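Breakfast corner: frequently asked questions

Last updated 16 Feb 2023 by Joana Amaral

These are the questions that guests and tenants of Stillby House ask us most often about the self-service breakfast. If you do not find your answer, please write to Houda at the front office, she reads the messages every morning.

Is breakfast included in my stay?

Yes, a simple one. Bread, butter, jam, tea and coffee are included for all rooms. Eggs, cheese and fruit are not included, but you may bring your own and keep them in the fridge on your floor.

At what time can I come?

The corner is open from 5 in the morning, because several of our tenants start work early at Trollent. We put away the bread at 9. After this hour you can still make tea.

Where do I find the plates and mugs?

In the low cupboard near the door. Every person takes one plate and one mug, and brings them back to the same cupboard after washing. The colours do not mean anything, you may take the one you like. Please do not carry them to the rooms. In May we had to buy 20 new mugs, and later we found many of the old ones under the beds.

How do I use the toaster?

Put the bread in the slots and push the lever down until it stays. Start with a low setting, you can always toast a second time. If the slice is thick, cut it thinner before. Never use a fork or a knife to take out bread which is stuck: pull out the plug first, wait until the toaster is cold, then turn it upside down over the sink. 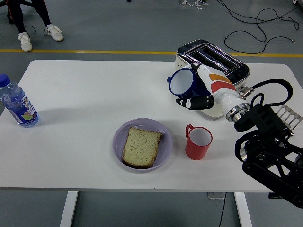 Please leave some space between the toaster and anything made of plastic or paper. Bottles, napkins and bread bags should stay on the other side of the table. The cable must not hang where somebody can walk into it.

Can I toast bread with butter or cheese on it?

No, please. The fat drips inside and makes smoke, and then the alarm of the whole building starts. For cheese toast there is a small oven in the kitchen of the first floor. Ask Armindo for the tray.

Which bread do you have?

Our bread comes from the bakery Gouveia. Usually it is white sliced bread and a darker one with seeds. If you cannot eat wheat, tell us one day before and we order another bread for you. In this case we also give you a toaster bag, so that your slice does not touch the crumbs of the others.

May I drink the tap water?

Yes, it is good for drinking. You can fill your own bottle in the kitchen. Write your name on it if you leave it on the table, otherwise it will be emptied in the evening.

Who cleans the table?

Everybody cleans his own place. A cloth is hanging beside the sink. Use only water and a drop of soap on the white tables, as the strong cleaner leaves yellow marks which we cannot remove. The crumb tray of the toaster is emptied by Teresa once a week, so you do not need to open it.

Something is broken. What do I do?

Put it on the shelf with a short note and inform Bernardo. We do not ask money for a broken mug or plate. If the toaster does not work, please do not try to repair it.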